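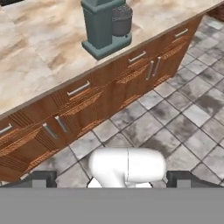
Figure 5. Simulator view from the gripper, with the coffee machine on the counter.

Section 5: Setting up the break room route

This section is for the people who will share a kitchen with the Sakine helper, and for whoever has been picked to set it up. You don't need any background in robots. If you have set up a shared printer, you have all the patience this takes, and the result is a lot more fun!

Practice happens in the simulator first. The kitchen you get there is a stand-in: a marble-patterned countertop, wooden drawers and doors with silver handles, a tiled floor and a teal coffee machine with a dark gray carafe. Your own kitchen will look different. What carries over is the order of the work and the names you give to things.

Before you start

You will need the Sakine tablet, the site password, and a floor plan of the kitchen saved under your site name. The Motport office uses "Motport-K2", and the steps below follow that setup.

Ask the people who use the kitchen to be there for the first run. They know which drawer sticks and who comes in early for coffee. At Altevwood the best route changes came from the night shift, who had been walking around a badly placed recycling bin for years.

5.1 Load the practice kitchen

1. Open the simulator on the tablet and choose Kitchens, then Practice.
2. Tap Gripper View. The white housing should be low in the middle of the screen, with a dark gray finger on each side of it.
3. If you can't see both fingers, tap Reset View and wait for the picture to settle.
4. Drag the speed slider to 5. Leave it there until everybody has had a turn.

Note: The flat gray band along the bottom of the screen is normal in this view. It doesn't need adjusting.

5.2 Name the things that matter

1. Tap the coffee machine and give it the name people really use. "Coffee" is fine. So is "the teal one."
2. Tap the carafe separately and name that too. The helper treats the machine and the carafe as two different objects.
3. Tap each drawer handle you want the helper to use. The bar turns green on the tablet once it is selected.
4. Do the same for the doors. Door handles that stand in pairs are easy to mix up, so zoom in before you tap.
5. Save the list and read it out loud to a coworker. If they can't tell which door you mean, pick a better name.

Caution: Do not select drawers used for personal food, medicine or knives. Anything left off the list is off limits to the helper.

5.3 Run the first task

1. Choose Tasks, then Bring Carafe to Sink. Place the sink marker on your floor plan when asked.
2. Tap Preview. A dotted line shows the path the gripper will take.
3. Check that the line stays clear of the counter edge. Drag it outward if it looks tight to you.
4. Tap Run, and keep a finger near the red Stop button.
5. Repeat until you get five clean runs in a row. Then let someone else have the tablet.

If the gripper stops short of the carafe, error 92 will show. Go back to 5.2 and select the carafe again, a little closer to its middle this time.

5.4 Agree on who does what

This is my favorite part of any setup, and it deserves a proper half hour over coffee. When the helper takes over the carafe and the morning restock, people's days change. Someone who used to spend the first part of a shift wiping and refilling has that time back, and they should get a say in where it goes. At the Palacios site, the kitchen crew asked for it to go into the lunch menu, and by November they were baking their own bread.

1. Write down every kitchen job and who does it now.
2. Mark the ones the helper will take. Start with 2 and add more later.
3. Name one person per shift who can pause the helper for any reason at all.
4. Post the list by the door.

Caution: Everyone in the kitchen must know where the Stop button is, including visitors and new hires.

Note: The job log holds the last 200 tasks. Export it before it fills up if you want to compare one month with the next.

Section revised 16/06/2022 by Teodoro Toledo, site training. Continue to Section 6, Cleaning the Fingers.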